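Lekalus Trace 14: a patient debugger for small teams

If you have ever spent a whole afternoon chasing a fault that only turns up on a customer's machine, you'll know why we started writing Trace. It began as a little helper for our own Kitari projects and has grown, over a good many releases, into something we're rather proud of (and still use every day ourselves).

Trace sits quietly alongside your program while it runs and keeps a record of what each variable held and when it changed. When something goes wrong you can step backwards from the fault, one line at a time, until you reach the spot where the value first went astray. There's no need to scatter print statements about and then remember to take them all out again!
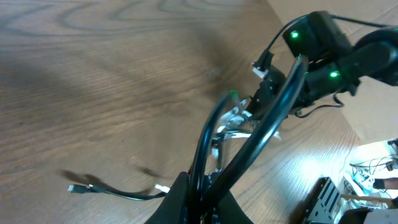 Recordings are kept small, so you can email one to a colleague, who can open it without having your source set up on their own computer. We've had lots of kind letters about that feature, and quite a few about the search box, which now understands partial names and forgives the odd spelling slip.

New in version 14

Watch lists can be saved with a project and shared.
The Russo build tool is supported straight from the menu.
Threads are shown side by side, each in its own colour.
Opening a long recording takes nearly 90 per cent less memory than it did before.
Error 1649, which some of you met when closing two projects at once, has been fixed. 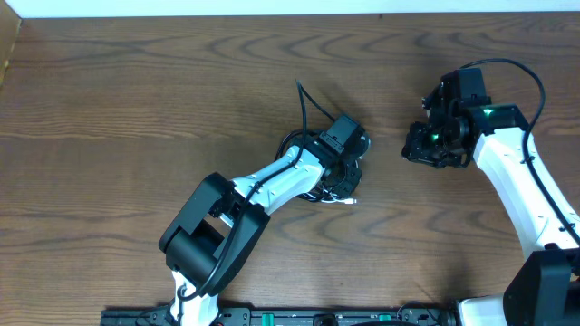
Two robot arms over a wooden tabletop

What you'll need

Any 64-bit desktop system, and a compiler that writes ordinary debug symbols. If you use the Skulitz editor there is a free add-on that puts the Trace panel next to your code, and it picks up your existing colours and shortcuts.

You're welcome to try the full program for 90 days. Licences are per person, so you may install it at work and at home, and small updates are free for as long as you stay on version 14.

Page last updated 04/09/2021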